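Fliltix Macedo two-arm pickup kit: a month of not bending over

I took the Macedo on the 30-day trial, which Fliltix offers to anyone with a Siltville zip code and a wall to bolt things to. The pitch is simple. Two arms sit side by side on a rail, you drop your empties on the floor in front of them like a teenager, and they put the empties in the bin. I already own two arms and a bin, so I went in skeptical.

The box is heavy and the manual runs to 132 pages, the first stretch of which covers how to lift the box. Most of the build is aluminum rail and patience. You set up the posts, hang a rail between them, bolt each arm to its black plate, and then find out that the left plate and the right plate are not the same plate. I put that right before dinner. The wiring took until after it. If you like your electronics tucked away in a case, be warned that the Macedo leaves a good deal of itself out in the open, thin colored wires included. 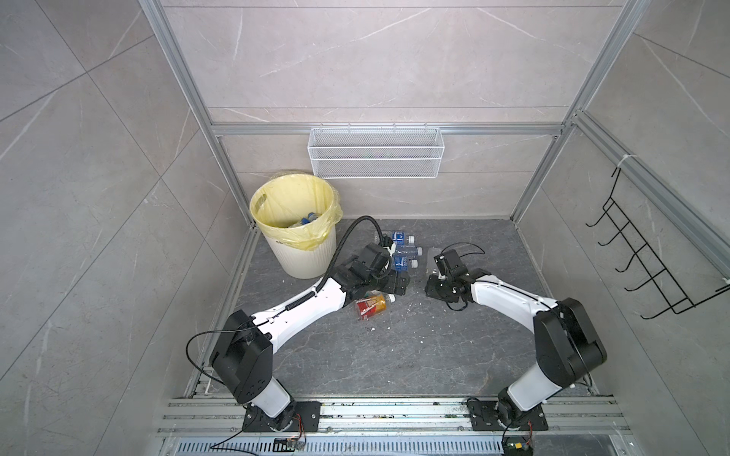

Neusa Magalhães wrote in after my first-look post to say she had sent hers back inside a week, mostly over the noise, and that her dog now leaves the room when anyone opens a drawer. She also thinks the money would be better spent on a second bin. I can't argue with the bin. On noise, I found it bearable, somewhere between an office printer and a printer that has been told bad news.

The software is called Allow, and it is well named, as it spends most of its time asking you to. Allow wants permission to move the left arm, then the right arm, then both together. You can turn the prompts off under Settings, Safety, Advanced, Other. I left them on for the first few days and tapped Yes so often that I said it out loud to a telemarketer.

Once it gets going, the kit is decent company. It looks over the floor, picks a bottle, reaches, closes the fingers, and carries on. A bottle lying by itself is easy work. A heap is a different matter. Clear plastic on top of clear plastic is hard enough for me to sort out by eye, and the Macedo will hover over a pile with the manner of a man choosing a melon. My worst run on a messy heap took 20 minutes. I could have done it in less, but I'd have had to stand up.
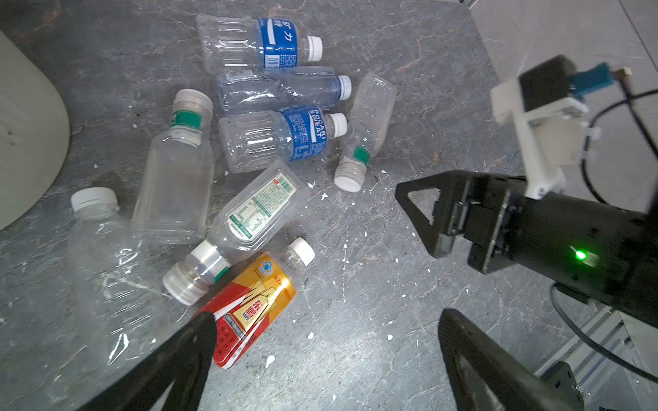 One reader wanted to know whether it could be taught to separate by brand, or at least keep the deposit bottles apart. Fliltix support told me that sorting is on the list for a later version of Allow. They would not say how long the list is. For now everything it picks up is simply a bottle, and it all goes to the same place.

The wrist camera is the part I'd keep if they made me give the rest back. It rides on a white bracket above the gripper, and the live feed shows up in the app whether you want it or not. I wanted it. I watched it through most of a July heat wave with the blinds down. The cable does stick out in a loop, and I would like a clip for it in the next box, please.
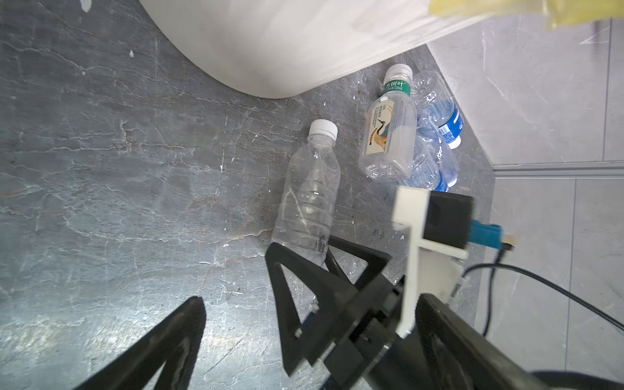 Macedo wrist camera feed: bottles on the floor, gripper fingers up front.

Support gets good marks. I called 3 times and reached a person each time, once at 7 in the morning, when neither of us was at our best. The replacement finger pads came in an envelope with a handwritten note that said "sorry about the pads." The original ones had been fine. I had put them on backward.

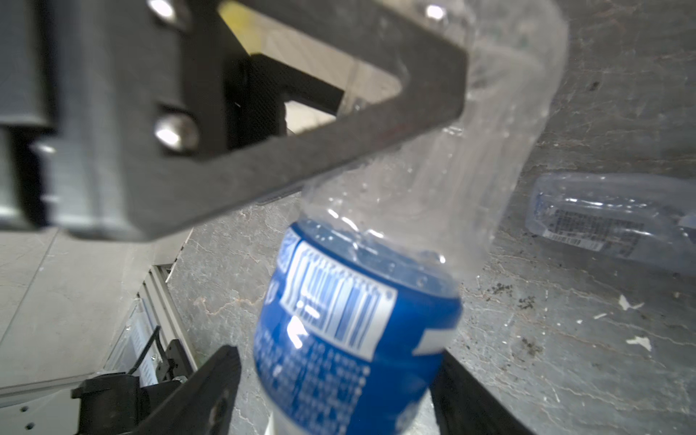

Grip strength is the setting you will fiddle with most. Allow gives you a slider that runs from Gentle to Firm, with no numbers on it, and the default sits a hair past the middle. Too gentle and things slide out on the way up. Too firm and you get a crunch you can hear from the kitchen. I feed mine bottles that are already in poor shape, like the blue-label one with its top half all crinkled and the fingers down around the wide part, and I leave the slider a notch toward Gentle for those. Glass I haven't tried. The manual has a page on glass, and the page says no.

Would I buy it at full price? Not this version. As a trial it was a pleasant way to get my floor cleaned slowly, and I've asked Fliltix if I can hang on to it until the sorting update comes out. They said they'd need me to fill in a form. It's in Allow, under Other.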